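About Kumsa Garment Care

Kumsa is a laundry and mending shop. We wash, dry, iron, fold and repair clothes for households and small businesses, and we deliver within the city limits. Tsehay Abdella opened the first counter with two washers, a rented press and a sewing machine from her mother. The shop still stands on the same street, two doors down from the original address.

What We Do

Most of our work is everyday clothing: shirts, pants, sweatshirts, school uniforms, bedding and towels. Orders are sorted by color and fabric, and each customer's clothes are washed on their own. We do not mix orders to fill a machine.

The mending side handles hems, zippers, buttons, patches and split seams. Small repairs are usually ready in two days. Larger jobs, such as a new coat lining, take a week or more, and we will give you a price before we start.

We do not clean leather, fur or wedding gowns. For those we send customers to Lovholm, a specialty cleaner we have worked with for years.

Who We Serve

We have 508 household customers on our books and 94 business accounts. The business accounts are mainly restaurants, hair salons and dental offices that need clean aprons, towels and scrubs on a set schedule. Our largest account is the Caneo dance school, which sends us its costumes after the February show.

Our Staff

Everyone who works here learns the counter, the wash room and the folding tables before choosing one area. New staff are paid during training. Tsehay still runs the mending room and does most of the coat work herself.

Prices and Pickup

Household laundry is charged by the pound. Ironing and repairs are charged by the piece. Pickup and delivery are free on orders over 20 pounds. The counter opens at 7 a.m., and orders left before 9 a.m. are ready the next afternoon.

Please empty all pockets and turn printed clothes inside out before you bag them. If an item needs to be air dried, put it in a separate bag and tell us at the counter.
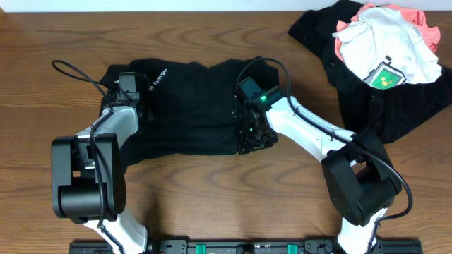
Contact

Stop by the counter or call during shop hours. Business customers can ask for Tsehay to set up an account.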